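The budget came to 1,634, and the committee of one (me) had already spent 1,066 of it on the arm. That left enough for a kitchen, provided the kitchen was for a three-year-old.

The Sekasine office in Juvcombe had put the request to us plainly. Before the company bought a robot for its staff canteen, somebody should find out what else it would have to buy. I drew up a form with 15 lines. Line one was "robot." Line two was "everything else," and it grew.
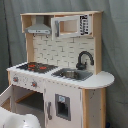 The test kitchen, burners in red, oven door open.

Purari sold arms and Choi sold service plans for arms, and both sent quotes that arrived the same morning and agreed on nothing. Purari's left out the mounting. Choi's covered the mounting and left out the arm's fingers, which were listed as a wear item, like brake pads or interns.

I added a line for utensils. Accounting asked if the bowl could be leased.
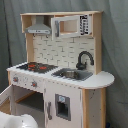 Bowl in the sink, microwave door open. Line six, kitchenware.

By the second week I had a spreadsheet with 2 tabs, Hopeful and Likely. Hopeful had the canteen automated by March. Likely had a figure for spare door hinges that I kept in a smaller font – it was large enough already. I wrote a paragraph on depreciation and read it aloud to the arm, which took it better than my manager would.

Then I sent the whole thing upstairs and went back to watching the knobs. 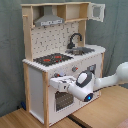

Purari wrote back before lunch to say that the quote had expired on Friday, that the new one was higher, and had we considered buying two?

I opened the Hopeful tab and added a line.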